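International Relations, Module 1013
Handout for Week 4: Economic sanctions and how they are judged

Bring this handout to the seminar. Section 5 has the questions for discussion. The reading on arms embargoes was covered in February and is not repeated.

1. What counts as a sanction

An economic sanction is a limit placed on trade, money or travel by one state or group of states in order to change what another state does. The state that imposes it is called the sender. The state it is aimed at is called the target. These words are used in most of the literature and you should use them in your essays.

The main forms are:

Trade measures: bans on buying from the target (import bans) or selling to it (export bans), and raised tariffs where these are tied to a political demand.
Financial measures: freezing of assets, bans on lending, closing off access to payment systems.
Personal measures: travel bans and asset freezes on named people.
Sector measures: limits on one part of the economy, such as oil, shipping or machine parts.

A tariff set purely to protect home producers is not a sanction. The test is whether there is a political demand attached. In practice the line is hard to draw, and governments often have more than one aim at once.

2. The question of purpose

Students tend to ask first whether sanctions work. Before that question can be answered you have to say what they were for. A sender may want the target to change a policy, such as ending an occupation or releasing prisoners. It may want to weaken the target's army by cutting off parts and money. It may want to warn other states. It may also be acting for its own voters, who expect something to be done when war is thought too dangerous.

A measure can fail on the first count and succeed on the second. Much of the disagreement between writers comes from this. One is counting changes of policy, the other is looking at tank production, and they report opposite results from the same case.

3. How pressure is supposed to travel

There are two broad accounts, and the exam expects you to know both.

The first is pressure from below. Prices rise, wages fall behind, people blame the government and the government gives way or is replaced. The weak point is the last step. Where there are no free elections and the press is controlled, the public may blame the sender. People who are short of food and fuel also have less time and money for politics. They may come to depend more on the state, which hands out what is left.

The second is pressure on the top. The ruler relies on a fairly small group of officials, officers and owners of large firms. If they lose money and access to foreign countries, they may push for a change of course. The weak point here is that the ruler can make up their losses out of public funds, or give them control of the smuggling trade. Some grow richer under sanctions than before.

A third view says that neither route matters much, and that what counts is the state budget. If export income falls far enough, the ruler has to choose between paying the army, paying pensions and paying interest on debt. This view puts most weight on energy exports and on loans.

4. Leakage

No set of sanctions is complete. Goods reach the target through third countries, through false papers, or as parts inside other goods. Everyday consumer products are rarely covered at all, and trade in them often carries on as usual while machine tools and chips are blocked.
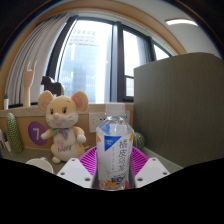
Bottled drink with Chinese labelling. Packaged food and drink usually fall outside sector measures.

For class purposes we use a worked case with four made-to-measure states, so that you can follow the trade flows without arguing over the data. Porkel is the target. Fleria is the main sender and used to sell Porkel most of its machine parts. Dankwa borders Porkel and has not joined the sanctions. Florkby is a small port state that depends on Fleria for its defence.

After the ban, Fleria's exports to Porkel drop to almost nothing. In the same period its exports to Dankwa rise sharply, although Dankwa has no new industry that would use the parts. Florkby has formally joined the ban but does not have the customs staff to inspect what passes through its port.

Fleria now has two main options. It can threaten Dankwa's banks with the loss of access to its own market (a secondary sanction), or it can pay for better customs work in Florkby and leave Dankwa alone. The first is quicker and causes resentment. The second is slow and closes only one route.

Note that leakage is not the same as failure. Parts that arrive by a longer road cost more and arrive late, and the buyer cannot easily return faulty ones. When you read that a target "can still get" a product, look for the price.

5. Questions for the seminar

Prepare written notes on at least two of these.

Should Fleria be satisfied if Porkel's policy stays the same but its army is weaker after some years? Who would disagree?
What could Dankwa reasonably ask for in return for closing its border trade?
Sanctions are easier to impose than to lift. Why might a target doubt a promise to lift them, and what does this do to its reasons for giving way?
Is there a moral difference between a ban on luxury goods and a ban on fertiliser, if both are legal?

6. Written work

Short paper, due at the start of the Week 6 seminar. Choose one historical case, state the sender's purpose in your own words, and judge the result against that purpose only. Papers that list every effect of the sanctions without saying which ones were intended will lose marks. Give sources for all trade figures, and say whether they come from the sender, the target or a third party, as the three often differ.

Handout last revised 5/4/25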